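# What the chair task teaches, according to the man who nearly dropped it

Alois Holzer has supervised the robotics project course at Lamcombe College for six years, and in that time he has stopped believing most of what gets said at the final presentations. "Students learn to give a good talk," he says. "The talk improves every year. I'm less sure about the robots."

I had asked him for an hour to discuss the course's current project, in which a team of students works with a humanoid on everyday furniture. He gave me closer to two, and spent the first twenty minutes listing what he thinks is wrong with it.

The assignment sounds modest. The robot has to approach an upholstered armchair, put both hands on it and shift it a short distance without hurting the chair, the floor or itself. Holzer picked the armchair over a crate because he was tired of crates. "A crate has corners. You find the corners, you push, everyone claps. A soft chair gives way under the fingers, and then your nice contact estimate is garbage."
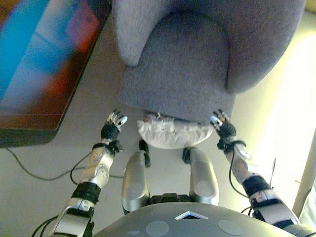 He is also wary of the word "autonomous," which he has banned from the students' weekly reports. A person picks the starting position. A person decides when a run counts. "If you take away all the runs we threw out, you get a wonderful success rate," he says. "I ask them to report the ones we threw out. They hate it."

The team keeps its log in a shared spreadsheet called Nigatu, after a study-room nickname that Holzer says was never explained to him. Its target for the term is 300 logged attempts. When I visited, the students had reached 100, and 72 of those were marked as failed or stopped early. Nahom Tilahun, who maintains the spreadsheet, didn't seem embarrassed by the number.

"The first version had a column for success and a column for comments," Tilahun told me. "Everything interesting was in the comments. So now there are codes. Slipped, wrong height, lost the edge, operator stopped it, operator stopped it for no good reason."

I asked how often the last one comes up. "More than we'd like. You get nervous with two hands that close to each other."

## Fingers nobody needed

Holzer's sharpest complaint concerns the hands. The course could have used simple paddles, he argues, and the chair would have moved just as well. Multi-fingered hands bring more joints to calibrate and more ways to lose an afternoon. He suspects they were chosen by the previous coordinator because they look good on the department's website.

Tomás Doherty, the student responsible for hand control, disagrees, though only up to a point. "For pushing, sure, he's right. We keep the fingers pretty straight and use them like a paddle half the time," he said. "But you can't grip the edge of a cushion with a paddle, and gripping is the second part of the assignment."

And has the second part worked?

"Twice," said Doherty. "Once when I was there."

His current work is on getting the hands to settle at matching heights before contact. The planning software, a package the students wrote themselves and named Plirkard, treats the left and right arms as separate problems and then tries to reconcile them. Doherty thinks that was a mistake made in the first week, and that they are too far along to undo it. Holzer thinks they should undo it anyway. The argument was still going when I left the room to get coffee, and it had moved to the whiteboard by the time I came back.

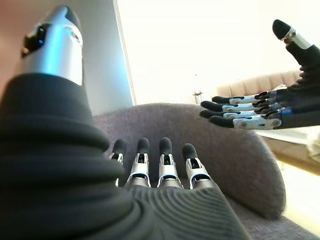 ## Who is being graded

The final demonstration is in July, before a small audience from the college and from Plevton, the local firm that pays for spare parts. Holzer would like to cancel it. A demonstration rewards whichever team has a good ten minutes, he says, and he has seen careful work get a polite nod while a lucky run got the applause.

He lost that fight. What he won was a change in the grading: the demonstration now counts for less than the log, and each student has to explain one failure in detail, on paper, including what they believed at the time and what they checked afterward.

I wondered whether this merely replaces one performance with another. Students who can give a polished talk can presumably write a polished confession. Holzer conceded the point faster than I expected.

"Of course they can. I've already had one that read like a novel," he said. "But I can open the log and see whether it happened. With a talk I can't do that."

Tilahun was more generous about the course than his instructor. He said he had come in expecting to learn about robots and had mostly learned how to set up a test that could tell him he was wrong. Then he added that he would still have preferred a better score.

Neither of them would predict the July result. Doherty would, but asked me to leave the number out until he had rerun the last batch with the new height settings.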